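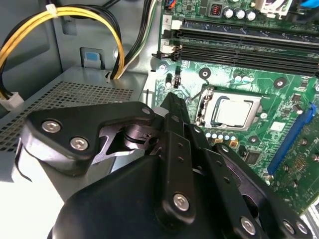 Lift kit or springs first on an older cart?
Golf Carts > Gas > Suspension and Tires

pinecone_pete
Mon 22 June
OK so I picked up a used gas cart in May and I'm finally getting around to the suspension. Back end sags badly with two adults and a cooler on it. I want 20 inch tires eventually, so I figured I'd do the Skonero lift and be done with it. My neighbor says springs first. Who's right? I've got $400 to spend, a little more if I hide the receipt.

tallgrass
Your neighbor. A lift on tired leaf springs is just a taller cart that sags. Do heavy duty rears and new bushings, drive it for a month, then see what you want.

rutledge_carts
I'm going to disagree with that. If he's putting on bigger tires anyway he's going to have the rear apart twice. Do it all in one weekend. I had mine up on stands for the lift and did the springs the same afternoon, and I'm slow.

tallgrass
On $400 though? Lift, springs AND tires?

rutledge_carts
Tires can wait. He said eventually.

Delphine Sorensen
I ran the Skonero on my old one and it was fine, but check the hardware bag before you take anything off! Mine was short two of the long bolts and I had a cart with no front wheels in the driveway for a week waiting on Wedar to mail them. They were nice about it, to be fair. Also re-torque everything after a few rides. Mine loosened up a surprising amount.

pinecone_pete
Good to know, thanks. Anybody tried the Skulitz springs? They're $106 for the pair right now and the guy at the Haverford shop says they're the same as what he sells for a lot more.

mudhen
Had them almost 1000 miles on gravel, no complaints. Stiff as a church pew when you're riding alone -- my wife hates them. With a load they're great.

tallgrass
Stiff is what I'd worry about. If you mostly ride solo, get the regular ones and skip the heavy duty. I should have asked that first.

pinecone_pete
Mostly two of us plus the cooler, so I'm OK with stiff. Ordering the springs tonight. Still thinking about the lift.

rutledge_carts
Order both, you'll see.

mudhen
Get new U-bolts while you're at it. The old ones never come off clean.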